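Preguntas frecuentes: compra y presupuesto de una célula de picking en contenedor

Hunduvetti Automatización. Guía para responsables de compras y oficinas técnicas
Última revisión: 14/3/23

Las respuestas se refieren a células de un solo brazo con recogida de piezas sueltas desde contenedor metálico. Para paletizado y final de línea existe una página aparte.

¿Qué incluye el precio de una célula?

La oferta base comprende el brazo, el controlador, la consola de programación, la pinza, el mazo de cables y mangueras hasta la muñeca, la cámara con su soporte y la licencia del software de planificación de agarres. No comprende la obra civil, el vallado, la acometida eléctrica ni el aire comprimido. Tampoco los contenedores, que suelen ser los del cliente.

¿Qué parte del presupuesto corresponde al robot?

Menos de la que se espera. En las células que entregamos, el brazo rara vez supera la tercera parte del total. La pinza, la visión, la seguridad y las horas de puesta en marcha se llevan el resto. Conviene pedir estas partidas desglosadas, también cuando el proveedor ofrece un precio cerrado.

¿Se puede comprar un brazo de segunda mano?

Sí, con tres comprobaciones previas: horas de servicio registradas en el controlador, estado de los reductores y versión del software de sistema. Un controlador antiguo puede carecer de la interfaz en tiempo real que exige el planificador. En ese caso el ahorro se pierde en la actualización. Solicite la última copia de seguridad y el certificado de masterización.

¿Cómo se define la lista de piezas para el ensayo de viabilidad?

Pedimos 30 referencias reales, con su embalaje habitual. La selección debe recoger los casos difíciles: bolsas transparentes, blísteres, piezas translúcidas, objetos menores que la yema de los dedos de la pinza y formas sin caras paralelas. Una muestra compuesta solo por cajas rígidas da tasas de acierto que después no se mantienen en planta.

El contenedor también forma parte del ensayo. El metal desnudo devuelve reflejos de las piezas y complica la segmentación. Las paredes inclinadas facilitan la entrada de la muñeca, pero no eliminan el riesgo de colisión en las esquinas.

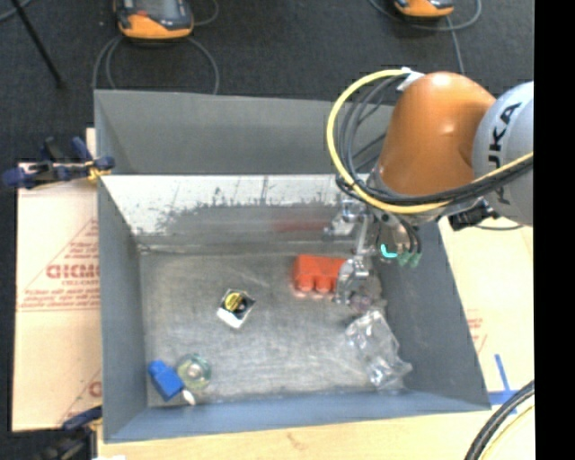 Ensayo de agarre con objetos variados en contenedor metálico. El cubo va fijado al puesto con sargentos por el lado izquierdo.

¿Es necesario fijar el contenedor?

Durante el ensayo, sí. Cualquier desplazamiento del cubo invalida la calibración entre la cámara y el robot. Para pruebas bastan sargentos y cinta de marcaje sobre el tablero. En producción se presupuesta un utillaje con topes y un sensor de presencia. La partida es pequeña y se omite con frecuencia en la primera oferta.

¿Pinza de dedos o ventosa?

Depende de la superficie de la pieza. La ventosa es más rápida en caras planas y estancas. La pinza de dedos admite geometrías irregulares, aunque necesita espacio libre a ambos lados del objeto y sufre cerca de las paredes. La herramienta combinada cubre ambos casos a cambio de más peso en la muñeca, más mangueras y una envolvente mayor. Antes de elegirla, compruebe la carga útil restante del brazo con la pieza más pesada.

¿Por qué aparece el mazo de cables como partida propia?

Es un consumible. En picking la muñeca gira continuamente y el mazo trabaja a flexión y torsión. Un bucle demasiado corto tira de los conectores; uno demasiado largo roza el borde del contenedor. Presupueste un mazo de repuesto desde el primer día e incluya su revisión en el plan de mantenimiento.

¿Qué superficie hay que reservar?

Para un brazo de alcance medio, el plano debe incluir el contenedor de origen, el de destino, el armario de control y el pasillo de mantenimiento. Deje 400 mm libres entre el borde exterior del contenedor y cualquier obstáculo fijo. El vallado se dimensiona aparte, según la evaluación de riesgos.

¿Cuántas consolas de programación se necesitan?

Una por controlador es lo habitual. Si la célula de ensayo y la de producción coexisten, cada una debe conservar la suya, identificada y con soporte propio. Compartir consola entre controladores solo es posible si el fabricante lo admite para esa versión de software.

¿Qué plazo de entrega debo prever?

Seis meses desde el pedido para una célula estándar. El armario de control y los escáneres de seguridad suelen marcar el camino crítico. Los pedidos cuya puesta en marcha caiga en julio deben confirmar por escrito la disponibilidad de personal de planta.

¿Cómo se redacta el criterio de aceptación?

Recomendamos 400 ciclos consecutivos sobre la lista de piezas acordada, con reposición del contenedor según el procedimiento del cliente. El protocolo debe fijar:

Tasa mínima de agarres correctos por familia de pieza
Tiempo de ciclo medio, con y sin reintentos
Número máximo de intervenciones manuales
Tratamiento de las piezas residuales del fondo y de las esquinas
Condiciones de iluminación durante la prueba

El cuarto punto es el que más discusiones genera. Si el contrato no indica si el contenedor debe vaciarse por completo, cada parte lo interpretará a su favor.

¿Qué diferencia hay entre los paquetes Kaplan y Bravside?

Kaplan es el paquete de ensayo: alquiler de puesto en nuestro taller de Fledcombe, informe de viabilidad y registro de todos los intentos de agarre. Bravside es la célula completa en casa del cliente, con formación y primer año de mantenimiento. El importe del ensayo se descuenta del pedido si las referencias no cambian.

¿Qué costes anuales quedan fuera de la oferta?

Renovación de la licencia de visión, dedos y ventosas de desgaste, mazo de cables, lubricación según horas, batería de respaldo del controlador y recalibración tras cada colisión. Reserve además horas de ingeniería para dar de alta referencias nuevas. En almacenes con catálogo cambiante, esta última partida puede superar al mantenimiento mecánico.

¿Qué documentación debo enviar para recibir una oferta?

Lista de referencias con peso y dimensiones, plano acotado del contenedor, cadencia requerida por turno, plano de planta en DXF y caudal de aire disponible. Las solicitudes sin cadencia se devuelven sin valorar.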